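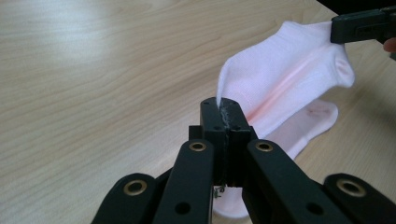

文:野呂 千佳子(Clundwood 取扱説明書担当)
2026年2月11日 改訂

4 靴下を整えてしまう

引き出し用仕切りケース「Drollby」に靴下を入れる前の、広げ方とたたみ方を説明します。ケースの組み立てがまだの場合は、先に「3 仕切り板を差し込む」を済ませてください。

4-1 用意するもの

・洗濯後、完全に乾かした靴下
・平らなテーブル(靴下を1足並べて広げられる広さ)
・組み立て済みのDrollby本体
・付属のラベルシート

テーブルの上は乾いた布で拭いておきます。水滴が残っていると、淡い色の靴下に輪じみができることがあります。

4-2 形を戻す

1. 靴下を1枚取り、裏返しになっていないか確かめます。裏返しのときは、つま先に手を入れて表に返します。
2. 離れた2か所をつまみ、テーブルから少し持ち上げます。
3. 斜めに軽く張り、ねじれをほどきます。
4. つま先側から静かにテーブルへ下ろします。

注意:強く引っぱらないでください。はき口のゴムが伸びると、たたんだあとに形が崩れます。薄手の編み地は爪や指輪に引っかかりやすいので、指の腹でつまんでください。

もう1枚も同じように広げ、つま先の向きをそろえて並べます。左右の区別がある靴下は、内側どうしが重なるように置きます。
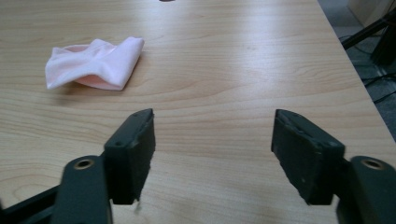 洗濯・収納 > 小物のたたみ方

4-3 丸まったものを広げる

洗濯機から出した小物は、布が二重に折れ込んだままになりがちです。そのまま仕切りに入れると厚みが出て、隣のマスを押してしまいます。

1. 折れ込んだ部分を指で開きます。
2. 縫い目をたどり、はき口とつま先を見つけます。
3. 手のひらで中央から外側へなでます。

メモ:しわが取れないときは、霧吹きで湿らせてから形を整え、もう一度乾かします。湿ったまましまわないでください。

4-4 たたんで入れる

くるぶし丈の靴下は、2枚を重ねて半分に折ります。折り幅は約10cmが目安です。長い靴下は三つ折りにし、はき口を外側にします。はき口を裏返してもう片方を包む方法は、ゴムが伸びるためおすすめしません。

1. 折り山を上に向け、マスの奥から順に入れます。
2. 1マスに1足ずつ入れます。厚手のものは仕切り板を1枚抜き、2マス分を使います。
3. 前面にラベルを貼ります。貼り直すときは、端からゆっくりはがしてください。

Drollbyのマスは全部で40です。使わないマスにはハンカチや手袋も入ります。深型の「Midia」を使う場合は、折り山の高さがそろわないことがあります。付属の底上げ板を敷いてください。
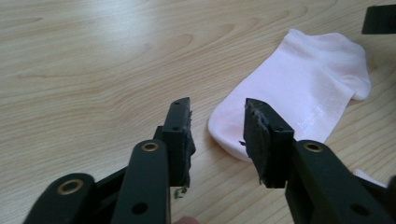

図4-3 くるぶし丈の靴下を平らに置いたところ

4-5 文字入りの靴下について

プリント面どうしを重ねたまま長く置くと、文字が貼り付くことがあります。プリントのある面を外側にして折ってください。アイロンは当てないでください。

11月ごろの衣替えで長期間しまう靴下は、よく洗って乾かしてから入れます。防虫剤は布に直接触れない位置に置き、種類の違うものを一緒に使わないでください。

仕切り板が浮いてくるときは、靴下の詰めすぎか、差し込み不足です。中身をいったん出し、板を底まで押し込んでください。板が割れた場合は、交換用部品「Hemmin」(部品番号127)をお求めください。

次の節:5 引き出しへの取り付け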